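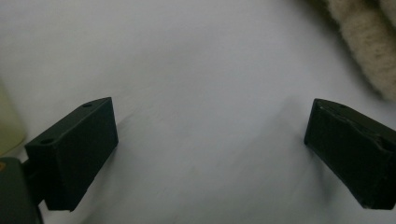 **Mollura Shift Planner, Team Edition**

The Mollura Shift Planner is a printed scheduling and leave record system for employers with up to 59 staff. It is supplied by Linau to shops, clinics and workshops that keep their rosters on paper.

Each set contains 13 four-week roster pads, one leave register and 25 employee record cards. The roster pads are ruled for three shifts per day, with a separate column for breaks. Overtime is entered on the reverse of each sheet and signed by the supervisor.

**Ordering**

Sets are sold singly. Additional record cards may be ordered in packs of 25 – please quote the edition name, as cards for the earlier Esposito binder have different hole spacing. Orders of 1,000 cards or more are printed to order and may carry the employer's name.

**Changes to this edition**

The leave register now has separate pages for parental leave and jury duty. The sick leave page has been widened at the request of customers. The revised layout was prepared by Shu-fen Peng and Teemu Heinonen.

**Returns**

Unopened sets may be returned within 25 days of delivery. Personalized cards cannot be returned.

Questions regarding bulk orders should be addressed to Santeri Tikkanen, Customer Accounts.

Page revised 8 October 2018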